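The Phone That Was Supposed to Last

Every few years the people who sell phones rediscover the word "longevity." I've been trying to find out what they mean by it.

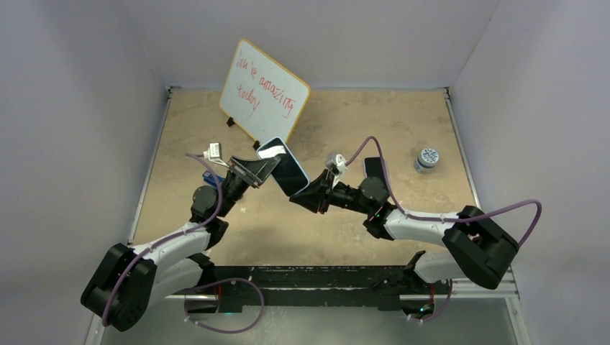 Despina Tomić thinks they mean very little. Her view, given to me over a bad line from her repair counter in Ukudport, is that a long-life phone is an ordinary phone with a longer warranty leaflet, and that customers who paid extra for one turn up at her door at the same age, with the same tired battery, as everybody else. She would like to be wrong. She has a drawer full of parts she bought on the promise that people would start keeping things.

I went to see the drawer. It holds charging ports, mostly, sorted into old mint tins, and a stack of batteries for a model that stopped getting software updates the spring after she ordered them. The batteries are fine. The banking apps no longer run on the phones they fit, so the phones go in for recycling in good working order.

That gap between what the hardware can do and what the software will allow gets left out of most of the advertising. Fumura, a mid-size brand that has built its whole campaign on durability, talks a lot about glass. Its website has a long page on drop tests and another on the hinge of a folding model I have never seen anybody carry. On updates, I found one sentence, which says the company is "committed to supporting customers throughout the life of their device." I wrote to ask who decides when the life is over. The press office sent me the drop test page.

Krešimir Stan used to write warranty terms for a living and now teaches a night course in consumer law. He told me to stop reading the front of the leaflet.

"Look for the word 'reasonable,'" he said. "Reasonable use, reasonable wear, a reasonable period. Each of those is a door, and the company has the key."

We spent an evening going through a stack of them at his kitchen table. One plan, sold under the name Naltness, promises a free battery after two years if the old one has fallen below a certain level. The level is measured by the company's own app. The app, according to the small print, may be "adjusted to reflect typical performance." Stan read that line out twice and then made coffee.

To be fair to Naltness, some customers do get their battery. Samah Chraibi got hers in October, after a wait of 15 days, during which she used a loaner she describes as perfectly good. She would buy the plan again. She also told me she had called four times, kept a notebook of who said what, and sent the phone back by registered mail at her own expense. I suspect the notebook did more for her than the plan.

The usual answer to all this is that buyers could simply fix things themselves. I am less sure every time I hear it. I bought a repair kit, a well-reviewed one, and set aside a Sunday afternoon for my own phone. The guide had 60 steps. Step nine was to warm the edge of the screen until the glue "feels ready," and I would like to meet the person who knows how ready glue feels. By early evening I had the back off, two screws I could not place, and a camera that would only focus on things across the street. Tomić put it right in under an hour and was kind enough not to say much.

She did say that the kits bring her business. People start, get stuck, and come in with a sandwich bag of pieces. A few of them get good at it. Most do it once.

There is a repair score now as well, a number on the box that is meant to let shoppers compare. Todor Papadopoulos runs a small buying guide called Simanjuntak, after the street where he grew up, and he has looked at 173 of these scores. His complaint is that a phone can rate well for having spare parts listed, whatever those parts cost. He showed me a replacement screen priced at close to what the whole phone sells for used. It counted as available. It got full marks.

Would a price cap help? He thinks so. Stan thinks the makers would just stop listing the screens. I asked Tomić, who was eating lunch and took a while to answer. She said she'd settle for batteries that come out without a heat gun, like they did on the phone she had in college – and still has, in the same drawer, behind the mint tins.

It won't connect to any network these days. She charged it up for me anyway and the alarm clock still works. I left my own phone with her for the rest of the afternoon, for the camera, which had started on the neighbors' windows again.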